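Nernel Room, pre-show safety walk
April 2022
Walked by: Dima Khasawneh
Event: Biltau all-night set, doors at 10, expected crowd more than 40 over last time

Exits
Main doors, both leaves open fully: OK
Side exit to alley: OK now. Was blocked by two road cases, moved them myself. Please do not let the load-in crew park stuff there again.
Rear exit behind stage: push bar sticks. Opens if you lean on it. Not good enough, see fixes.
Exit signs lit: OK except the one over the coat check, flickers

Stage and booth
Booth platform level and locked: OK
Subs strapped: left stack OK, right stack strap missing. Rivadeneira says they have spares in the truck.
Cable ramps across dance floor edge: 6 needed, all down, one has a loose lid. Taped for now.
Booth power on its own circuit: OK
Fog machine, fluid topped and vent pointed away from detector: OK. Asked Biltau's tour manager to keep it to short bursts, he said sure, we'll see.
Strobe warning posted at doors: NO. Sign is from August and says the wrong room. Reprint.

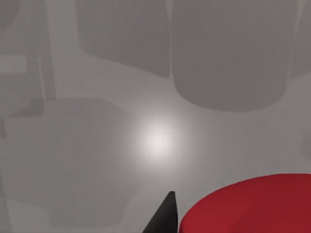

Sound levels
Measured at the rail during soundcheck, 89 dB with the house mix, no bass drops yet. Going to climb. Recheck an hour in and again after the headliner starts.
Earplugs at bar and at coat check: bar yes, coat check empty. Box is in the office, bottom shelf.
Limiter on and locked: OK, Cirport unit, key is with me

Floor and crowd
Water station staffed: OK, but only one person on the list. Want 2 once it fills up.
Free water sign visible from floor: OK
Chill-out room open, lights up a bit, somebody in there all night: partly. Lights fine, no name on the sheet after 2 am. Who is it??
Floor dry: sticky by the bar, mopped, check agian before doors
Handrail on balcony stairs: solid

Medical and artist care
First aid kit sealed and in date: OK
Medics know the way to the booth: walked them through it
Green room has real food, not just the drinks rider: OK, hot meal coming at 8
Quiet space for artist before set: OK, small office, key on hook. He's on his fourth city this week so please no drop-in guests unless his manager says.
Ride to hotel booked for after: not confirmed. Chase it.

Fix before doors
Rear push bar
Right sub strap
Strobe sign
Exit sign at coat check
Name for chill-out room, 2 am to close
Earplug box

Can wait till next week
Cable ramp lid, order a new one
Paint on the stage steps is worn, hard to see teh edge from up top

Rear push bar is the one I won't sign off on. Call me when it's done and I'll come back and try it.

DK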